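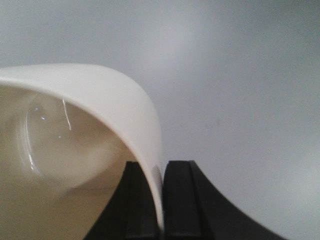 ABOUT US

About > Company > What went wrong and what we changed

Nokness sets up robot arms for small handling jobs in Vitport. We pick up cups, trays and light parts and put them where they need to go, and we write the software that decides how hard to hold them. Most of our work is for kitchens and for packing rooms with roller lines.

Most company pages list customers. We would like to use ours to explain a fault, as new customers ask about it and the answer has a lot to do with how we work now.

The first job we did under the project name Nondus was a cup return for the staff canteen at Quiroga. The arm takes a cup by the rim, one finger inside and one outside, lifts it, tips it over a drain and sets it in a rack. It passed every test we gave it. We had tested with clean, empty cups.

In October the cups started to slip. The first one landed in the sink and chipped. The second broke on the floor in front of the station during the lunch hour. No one was hurt, but there were pieces in the walkway and the line stayed off until the next morning.

Our log for that month had 776 pickups in it. In 12 of them the cup moved in the fingers after the lift. All 12 happened when the wrist was turning at more than 50 percent of full speed, and all 12 cups still had something in them. 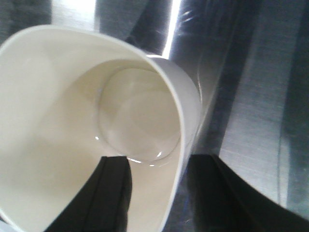 One canteen worker told us at the time that she could have predicted it, that people always leave a mouthful in the bottom, and that she wished we had come and stood by the return for a day before building anything. She was right. We had watched the return for an hour, at a quiet time, and had written "empty" in our notes.

The cause had two parts. Liquid shifts when the wrist turns, and the pull on the rim changes with it. Our program measured the load once, at the lift, and kept the same grip through the whole move. On top of that, a glazed rim is smooth and the finger pads had picked up a film from the dishwater. Either one alone might have been all right. Together they were enough to let a cup slide.

The fixes were simple. The arm now tips every cup slowly, full or not. It checks the grip through the whole turn and stops if the reading changes. The pads are wiped at the start of each shift and replaced on a schedule. The drop area has a raised edge on it. The station is slower than it was – the customer agreed to that before we restarted it.

While going through the log we also found a second fault, and it worried us more. After a slip, the program sometimes went on as if the cup were still there. The fingers had closed on nothing, the "held" signal stayed on, and the arm carried out the rest of the move. With a cup this only wastes time. We use the same code on roller lines, where an arm that thinks it has a part may reach into the next crate at the wrong moment.

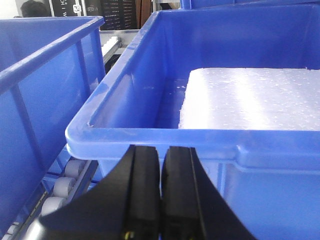
So we changed that as well, on every station we look after. The program now compares the finger gap with the size of the thing it is supposed to be holding. If the fingers are closer together than they should be, the arm stops where it is, a light comes on, and a person has to clear it at the panel. It will not try again by itself. Some customers find this annoying and we understand why. We have left it that way.

We also keep a fault book. Every stop goes in it, including the dull ones, with the time, the part and what the arm believed it was doing. Customers can read the pages for their own station whenever they like. New staff at Nokness spend their first week reading the old pages before they touch a program.

If you have one of our stations and it does something odd, stop it first and then call the shop in Vitport. Please leave the part where it is until we have talked to you, and do not reset the panel, as this clears the last reading.

12 shares | 2 comments

Comments

Guest
Does the gap check work with soft parts? We handle bags and they never measure the same from one pick to the next.

Nokness
Only partly. For bags we set a wider range and add a weight check after the lift. It gives more false stops than it does with cups, and we are still working on it.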